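Salumthorpe Supporters Board > Match Talk > Ornside away, cup second round

pieandpencil
25 September 2026
Well, here we go again, everybody. Ornside away in the cup, kickoff at 7:30, and I've been looking forward to it since the draw came out. I know some of you think the cup is a distraction, but I grew up on these nights and I can't help myself. We haven't lost in 6 games, the midfield is finally passing to each other, and I'd start the same eleven that finished the last one. If the big lad up front is fit, I think we win it by one. What's everybody else thinking?

leftfootlarry
Nice to see somebody cheerful! I can't agree on the same eleven, though. Our right back has played every minute since July and he looked worn out by the hour mark last time. Ornside do all their best work down that side. Give the kid a run, I say. He did fine in preseason, and if you can't try him in the cup I don't know when you would.

northbank_nell
Larry, I love you dearly, but the kid against that winger? He'd be turned inside out by halftime. I watched Ornside play Zosham a couple of weeks back (my sister lives over that way, so I get dragged along) and the winger was the best player on the field by a mile. Keep the experienced man in and sit a midfielder in front of him.

Also, is anybody driving? The coach is $20 and I'd sooner put that toward gas and company.

pieandpencil
I'm driving, Nell, and I have two seats. We leave from the Sinaga parking lot and we stop once, for coffee, and I don't take requests on the radio.
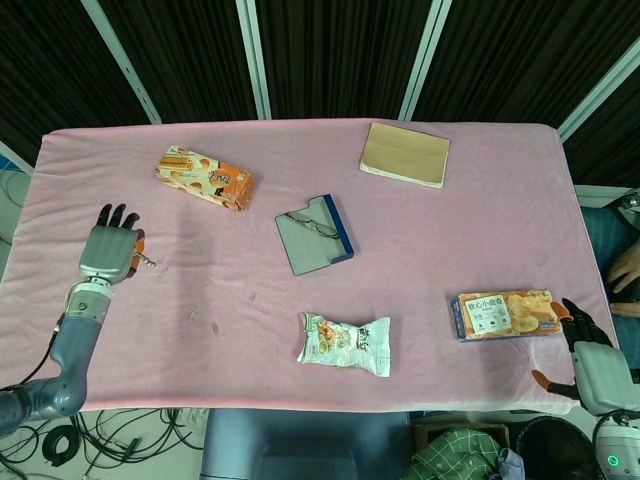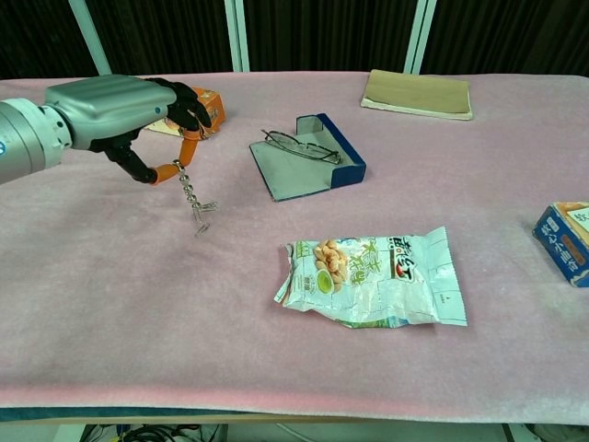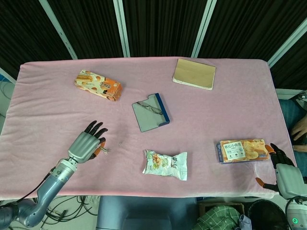 Now, on the right back business, I've slept on it and I can see both sides. What worries me more is corners. We've let in three from corners already and every one of them was the same goal, a near post flick and then somebody standing all by himself at the back. I'd put a man on each post and be done with it, the way we used to. I know that's old-fashioned — my son tells me so every week.

zonalmarking4
Your son's right, I'm afraid. Put two men on the posts and you're giving up two headers in the middle, and Ornside have three big center halves who all come up. The trouble is the first man at the near post, who keeps ducking under it. Fix him and you fix the whole thing.

leftfootlarry
Ducking is a bit harsh. He had stitches over his eye for one of those.

zonalmarking4
Fair enough, I'd forgotten the stitches. I take back one third of it.

quietcorner
Long time reader, don't post much. Does anybody know how many tickets we've got? The club page said 340 and then the woman at the window told me they'd added 100 more in the end block, which would be wonderful, but I can't find it written down anywhere.

northbank_nell
I heard the same about the end block, and mine is in there, row F, so they're certainly selling it. Bring a cushion. The seats are like church pews and the wind comes straight in off the river.

Pie, put me down for one of those seats please. I'll bring sandwiches.

pieandpencil
Done, Nell. That leaves one. Larry, it's yours if you want it, and you can tell me all about the kid on the way there.

leftfootlarry
Go on then. 2-1 to us, and he comes on for the last half hour.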